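Notes from the Driving Seat

by Yayra Ankrah

Hello again, and a big welcome to everyone who joined after the open evening! A few of you asked me what I do all day, and I gave a terrible answer involving a lot of hand waving, so let me try again in writing.

I teach a robot to do kitchen chores. More exactly, I do the chores myself through the robot, with a controller in my right hand and a foot pedal I keep kicking under the desk, and everything I do gets saved so the learning side of the team has something to train on. One saved run is called a demonstration, or a demo if you're in a hurry. When I move my hand, the arm moves. When I squeeze, the fingers close. That's the whole job description, and it took me a good two weeks to stop feeling seasick.

Most of my driving this spring has been in simulation. We have a set of made-up kitchens we call Calisau (Pin-yu Kwan named it and refuses to explain), and each one has its own layout, its own colors and its own really questionable taste in decorating. I've driven in kitchens with stone walls right next to mint-green cabinets. You get fond of them! I have favorites, and I have one with a low corner counter that I would happily never see again.

What surprised me most was the wrist view. I get two views on my monitor, one from off to the side that shows the room, and one from the wrist that rides along with the gripper. New drivers always stare at the side view, me included, because it looks like a normal room and your brain likes that. But for the last little stretch before a grasp you really want the wrist. It tips when you tip. Walls lean over, windows go crooked, a countertop slides across the top of everything like the lid of a box, and you have to stop caring which way is up and just think about where the fingers are going.
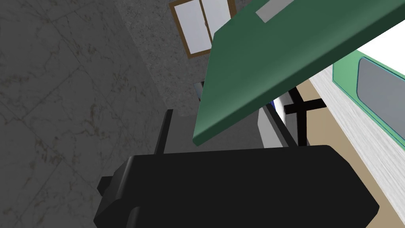

Pin-yu's trick, which I now pass on to anybody who sits down at my desk, is to pick one thing that you know is level and keep half an eye on it. A window sill is great. The edge of a counter works too, if you can see enough of it. Then you move the arm in slow, boring strokes: back out first, turn, then go in. I used to turn and reach at the same time because it felt quicker, and I'd bump the underside of something about every third try. (No harm done in simulation, but it makes a mess of the recording.)

And speaking of messes, we've changed our minds about which demos to keep. At first I threw out anything with a wobble in it. I wanted them all to look smooth, like somebody who had practiced, and I was pretty proud of my tidy folder. Then the first policy we trained on that folder got itself a little bit off to one side and simply had no idea what to do next. It had never seen anybody recover from a bad angle, poor thing. So now I keep the wobbly ones as long as I get the job done in the end, and I even start some runs from an awkward pose on purpose. Jammed in by a cabinet, tilted, facing a wall, whatever I can come up with. Those are more fun to drive anyway.

We're at 1000 saved demos in Calisau as of this week, and the goal for August is 2520. That number looks strangely exact, I know. It comes from a spreadsheet Pin-yu made of rooms and tasks and starting poses, and I've stopped arguing with the spreadsheet. On a good day I get through some 40 runs before my wrist starts complaining and I go find a snack.

The other news is that the real arm is back on its bench after its cable repair, so we'll be doing hand-guided teaching again too. For that one you switch the motors to their soft mode, take hold of the arm just behind the gripper and walk it through the task yourself. It's a very different feeling. You notice how heavy your own habits are, if that makes sense. I'm left-handed and the first batch I ever did came out with a distinct lean to it!

If you'd like a turn, on the controller or on the real arm, the sign-up sheet is on the door of the Sellton room. You don't need any experience, and people who play a lot of video games are not as far ahead as they expect to be. Wear shoes you can work a pedal in. Pin-yu will be around for the first hour of every session and I'll be there for all of it, probably in the corner kitchen, probably muttering.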